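Storage and Sorting, session 4
Handout: open bins, mixed items, worn surfaces

Bring last week's sheet (the Nutulow shelving one). We won't go over it again but the terms carry over.

What we cover today
- what an open bin is good for, what it isn't
- reading wear on a metal bin
- sorting mixed contents into groups
- short exercise, pairs, hand in by Sunday

Open bins, basics
Open top = fast in, fast out. No lid to lose. Bad for anything small, anything that soaks up grease, anything with a partner (shoes, gloves, lids). Grabner warehouse notes call this "the odd sock problem", same thing. Rule from session 2 still stands: if you can't say what a bin is for in up to 6 words, it is a mixed bin and needs a sort date on the label.

Metal vs plastic. Metal lasts, takes knocks, gets ugly. Ugly is fine. Flaking is not fine for soft goods. Check inside walls first, then seams, then floor.

Wear, what to write down
Scratches on the floor: normal, note and move on. Finish gone on a wall: note where and how much. Reddish or brown specks: write "check for rust", dont write "rust" until someone has rubbed it with a cloth. Holes: note position, and ask what could drop thru.

Worked case
Gray metal bin, mixed contents. Back wall has lost finish along the upper part, with dark streaks and small reddish-brown specks. Floor scratched all over in swirls, small round hole lower left. Contents are a real jumble: Spider-Man slipper, little blue toy figure, red-orange block, small white package, black tray-like container with a shiny rim. Decide your groups before reading on.

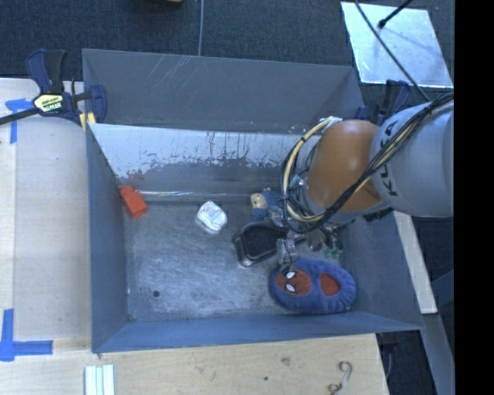

Sorting the jumble
Start with soft goods. The slipper goes out first, fabric in a worn bin is asking for marks. Tag it "single, look for mate" and put it in the pairs box. Do not file it under toys because of the character on it, people do this every term.

Toys second. Figure is easy. Block: toy or part? If unsure, "unsure" is a valid group, use it. Max one unsure box per room tho.

Packaged stuff third. Print you can't read = set aside, turn it over, then decide.

Containers last. Check if empty, check for a lid.

Exercise
Use the Skurkeck form, code 1287. Fill in wear first, contents second. 8 lines is enough. Grillisia labels are in the drawer by the door, take what you need and put the roll back.

Next session: lids and stacking. Read the stacking page before you come.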